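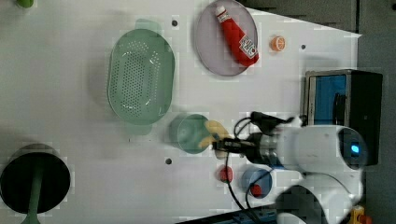

Wer in einer Betriebsküche arbeitet, lernt früh, dass Aufräumen keine Arbeit ist. Kochen ist Arbeit, Rechnen ist Arbeit, Besprechungen sind sogar sehr viel Arbeit, aber das Wegstellen, Einsortieren und Zurechtrücken passiert nach Ansicht der meisten Menschen von selbst, so wie das Gras wächst. Ich habe bei Ralberg elf Jahre lang unter anderem weggestellt, einsortiert und zurechtgerückt, und in dieser Zeit hat sich von oben niemand für meine Handgriffe interessiert. Jetzt gibt es einen Roboterarm, und plötzlich kommen Leute aus der Verwaltung herunter und schauen zu, wie er am grünen Becher vorbei nach etwas kleinem Gelben greift, während gleich daneben die Ketchupflasche quer auf dem Teller liegt. Für eine Ketchupflasche quer auf dem Teller bin ich in der Lehre angeschrien worden. Hier gehört sie zur Aufgabenstellung.

Ich will nicht ungerecht sein. Der Arm ist höflich, raucht nicht und erzählt nichts von seinem Schwager. Er steht im früheren Vorbereitungsraum, wo er an einem Übungstisch lernt, was in einer Küche herumliegt und wohin es soll. Das Projekt heißt Jaramillo, geliefert hat es die Firma Ivia, und zur Einführung am Dienstag, 19. Dezember 2023, gab es Sekt, den wir hinterher abgeräumt haben. In der Rede war von Entlastung die Rede. Es wurde das Wort »Kolleginnen und Kollegen« benutzt, und ich hatte den Eindruck, dass der Arm mitgemeint war.

Wir kochen 970 Essen am Tag. Davon merkt man am Übungstisch wenig, und das ist mein erster Einwand gegen die Begeisterung. Der Tisch ist weiß, gut beleuchtet und vor allem geduldig. Kein Lieferant klingelt, kein Topf kocht über, keiner ruft quer durch den Raum, wo die verdammten Deckel sind. Ich hätte auch gern einmal unter solchen Bedingungen gearbeitet. Ich glaube, ich wäre zu erstaunlichen Leistungen fähig gewesen.

Das Handbuch hat 83 Seiten. Ich habe sie gelesen, vermutlich als Einzige im Haus, weil ich Frühschicht hatte und der Kombidämpfer kaputt war. Auf keiner davon steht, wer den Tisch morgens herrichtet. Ein Roboter, der das Aufräumen lernt, braucht nämlich Unordnung, und zwar regelmäßig und in vernünftiger Qualität. Die Unordnung machen wir. Ich bin also von einer Frau, die Sachen wegstellt, zu einer Frau geworden, die Sachen hinstellt, damit ein anderer sie wegstellen kann, und wenn er damit fertig ist, stelle ich sie wieder hin. Dafür gibt es einen Eintrag im Dienstplan: »Szene vorbereiten«. Meine Mutter hätte gefragt, ob ich jetzt beim Theater bin.

Am Anfang war ich schlecht darin. Man glaubt ja, Durcheinander könne jeder. Aber wer sein Leben lang Griffe parallel gelegt hat, der legt auch die Unordnung parallel. Bok-nam Heo, die für Ivia die Anlage betreut, hat sich meinen ersten Tisch angesehen und gesagt, das sei sehr schön, ob ich es bitte weniger schön machen könne. Ich habe es dann meinem Neffen nachempfunden, der zwölf ist und ein Zimmer hat. Seitdem gelte ich als begabt. 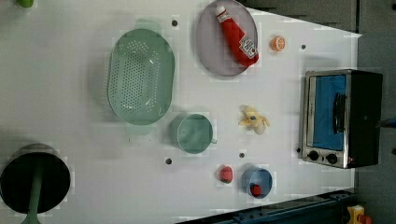
Wird wegen des Arms jemand entlassen? Bisher ist keine einzige Stelle gestrichen worden, aber zwei, die im Juni frei wurden, hat man nicht wieder besetzt, und im Organigramm sieht man den Unterschied nicht.

So läuft das nämlich, und deshalb ärgert mich die Debatte, wie sie in den Zeitungen geführt wird. Dort kommt die Maschine durch die Vordertür, und der Mensch geht mit dem Karton unter dem Arm durch die Hintertür hinaus. Bei uns ist keiner mit einem Karton gegangen. Wir waren 49 in der Küche, jetzt sind wir zwei weniger, und die übrigen machen, was sie vorher gemacht haben, und dazu noch ein bisschen. Das Bisschen ist schwer zu fassen. Man kann dagegen nicht demonstrieren. Was soll auf dem Schild stehen? »Gegen das Bisschen«?

Die Geschäftsführung sagt, die monotonen Tätigkeiten würden verschwinden und die anspruchsvollen blieben. Ich habe über diesen Satz lange nachgedacht, beim Zwiebelschneiden. Ich fürchte, wer ihn sagt, hat noch nie acht Stunden am Stück etwas Anspruchsvolles getan. Besteck sortieren ist langweilig, gewiss. Es ist aber auch die Viertelstunde, in der man sitzt. Man sitzt zu dritt um die Kiste, die Hände wissen Bescheid, und der Kopf hat frei. An der Besteckkiste habe ich erfahren, dass meine Kollegin schwanger war, dass der alte Küchenchef geht und wie man einen Widerspruch gegen die Nebenkostenabrechnung schreibt. Wenn das eines Tages der Arm übernimmt, spart man eine Viertelstunde und bekommt drei Leute, die voneinander nichts mehr wissen. In keiner Tabelle wird diese Viertelstunde als Verlust auftauchen. Sie steht ja jetzt schon nirgends.

Dann die Sache mit dem Messen. Im Flur hängt seit einiger Zeit ein Bildschirm, der die gelungenen Griffe der Woche anzeigt. Letzte Woche waren es 1258. Ich gönne dem Arm seine Zahl, ich würde nur gern wissen, was meine wäre. Andererseits möchte ich es auf gar keinen Fall wissen, denn eine Zahl, die einmal im Flur hängt, bekommt früher oder später eine zweite neben sich, und dann wird verglichen. Der Betriebsrat hat durchgesetzt, dass wir nicht mitgezählt werden. Die Leitung war überrascht, dass uns das wichtig ist. Es sei doch nur Statistik.

In unserem Schwesterbetrieb Leltbridge ist man angeblich weiter. Dort kommt der Arm im nächsten Jahr an die Geschirrrückgabe, also an die unangenehmste Ecke, die eine Kantine hat, und ich sage ausdrücklich: von mir aus sofort. Wer je im Hochsommer an der Rückgabe stand, der verteidigt diesen Arbeitsplatz nicht aus Nostalgie. Ich bin nicht gegen Maschinen. Die Spülstraße ist auch eine, und wer sie mir wegnehmen wollte, bekäme es mit mir zu tun. Ich kenne allerdings noch die Zeit, als sie neu war, und damals hieß es ebenfalls, wir hätten nun mehr Luft. Die Luft haben wir nie gesehen. Es gab dann stattdessen ein zweites Menü.

Was ich mir wünsche, ist ziemlich klein. Ich möchte gefragt werden, bevor etwas angeschafft wird, und zwar von jemandem, der danach noch eine Weile stehen bleibt und die Antwort abwartet. Es war bei uns zum Beispiel nie die Frage, welcher Handgriff uns eigentlich ins Kreuz geht. Ich hätte geantwortet: die vollen Gastrobehälter aus dem unteren Fach, und zwar mit Abstand. Eine Ketchupflasche hat mir noch nie ins Kreuz gegriffen. Frau Heo hat das übrigens sofort verstanden, sie hat es sich sogar aufgeschrieben und dann gesagt, der Arm dürfe so schwer nicht heben. Da hatten wir etwas gemeinsam, der Arm und ich, nur dass es bei ihm im Handbuch steht.

Und ich möchte, dass »Szene vorbereiten« bezahlt wird wie eine Schulung, denn es ist eine. Wir bringen dem Ding bei, wie eine Küche aussieht, in der Menschen gewesen sind. Dieses Wissen haben wir mitgebracht, es war nicht im Lieferumfang. Der Antrag auf Zulage liegt seit fünf Wochen in der Personalabteilung. Man hat mir gesagt, die Bearbeitung dauere momentan etwas länger, es fehle dort an Leuten.

Bis dahin komme ich morgens um sechs, mache Licht und bringe den Tisch durcheinander. Danach fange ich mit den Kartoffeln an.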